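Speaker notes – "Pockets, Belts and Other Hazards: Writing a Grasping Rulebook People Will Follow"
Slot: 20 minutes, straight after lunch. Speak up.

Opening. Ask who has read their own site's handling procedure. Wait. Enjoy the silence. Zorora's first rulebook ran to 145 clauses, 80 of which said "where appropriate". Pause for the laugh, if there is one.

Clause on attachments. Old wording: "Garments shall be free of accessories." Lovely, if your customers live in a catalogue. The Pultlow rewrite says to treat anything hanging off a garment as part of the load, and to plan the path for its full reach. Jeans are the usual test. Grip the denim and the belt comes along for the ride.

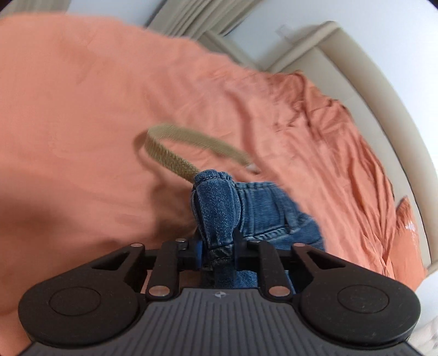 Sýkora objected in writing that a belt is a separate object, should be logged as one, and should come off before any grasp is scored. Read that out slowly. It's a fair point for a bench test – less so for a bedroom, where the clothes get there before the engineer does. We kept both: log it separately, plan for it together.

Clause on soft surfaces. Approach height is set from the fabric, never from the bed frame. Don't get drawn into mattresses. Last time we lost 2 slides to mattresses.

Clause on stopping. Anyone in the room can call a halt, and no form is needed until afterward. The Skomgate draft had the form first. Say this with a straight face.

If time: show the change log, all 809 lines of it. There won't be time.

Questions. Water is on the left of the lectern.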